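Come work with us in Tarnbridge: housekeeping task demonstrators wanted

Posted Apr 23, 2026
Location: Tarnbridge, on site
Contact: Stijn Kuipers, Coltance

Hi! I'm Stijn, and I look after the demonstration floor at Coltance. I'm looking for people who know how to clean and tidy a room properly and who'd like to spend a few months showing robots how it's done. If you've worked in hotels, care homes, vacation rentals or office cleaning, please keep reading, because you're exactly who I had in mind when I sat down to write this.

Some background first. Our biggest customer is Van Damme, which runs serviced apartments, 2397 of them at last count. Their housekeeping crews are good and they're tired. A lot of the day goes into bending over sinks, emptying baskets and putting the same small things back in the same place, and that's the part we want the Prornel (our robot, still very much a work in progress) to take over. It learns from people. You hold a gripper in your hand, you do the job with it, and the recordings of your movements are what we train on.

I came to this from the cleaning side myself. I did hotel bathrooms for years before I ever touched a gripper, and my first week I was terrible with it! Picking up a bar of soap with two metal fingers is a humbling thing. You get the feel for it, though, and after that it's mostly your own sense of how a room should look that matters.

Now, the question I'd ask if I were you: am I helping to put my old coworkers out of work? I asked Maarten Van Damme the same thing before I agreed to run this floor. What he's put in writing for his crews is that there are no layoffs tied to the Prornel through the end of the trial, and that anyone whose rounds change gets paid training for the inspection and guest-side jobs. What happens after the trial hasn't been decided, and I won't pretend it has. Some of the crew are curious, some are pretty grumpy about it, and both kinds come by the floor to tell us what we've got wrong. I like those visits a lot (they found a problem with how we were wiping faucets that none of our engineers had spotted).

What you'd be doing

Short household tasks with a hand-held gripper, mostly bathroom and living room. Clearing a counter, picking up trash, putting things away, then messing it all up again so the next person can start over. You'd wear a headset for part of the shift. You'd also write a few lines at the end of each day about what felt awkward, and we do read them.

What it's like

You're on your feet, and you repeat yourself. A session is 40 minutes and then you get a real break, away from the floor. The gripper isn't light and your wrist will notice it the first few days, so swap hands or speak up. Faces are blurred before recordings go to the training team.

What I'm looking for

Patience, steady hands and a year or more of paid cleaning or housekeeping work. No computer skills needed beyond tapping start and stop on a screen. Left-handed people, please apply, we're short of you! You should be fine with being recorded while you work.

The practical stuff

We have 5 openings. Shifts are daytime only, full or part time, and the contract runs through October with a chance to extend. Training is paid from the first hour at the normal rate. Lunch is on us. Bus 67 stops right outside the building, and there's parking around the back if you drive.

How to apply

Skip the fancy resume. Send me a few lines about where you've worked and which cleaning job you'd be happiest never to do again. You can also call the Coltance front desk and ask for me. I'll invite you in for a tryout, paid, where you can pick up a gripper and see whether you like it before either of us signs anything.

Hope to meet you soon,
Stijn
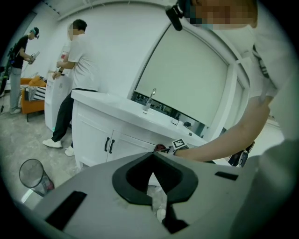 Bathroom counter work on the Tarnbridge floor, gripper in the foreground.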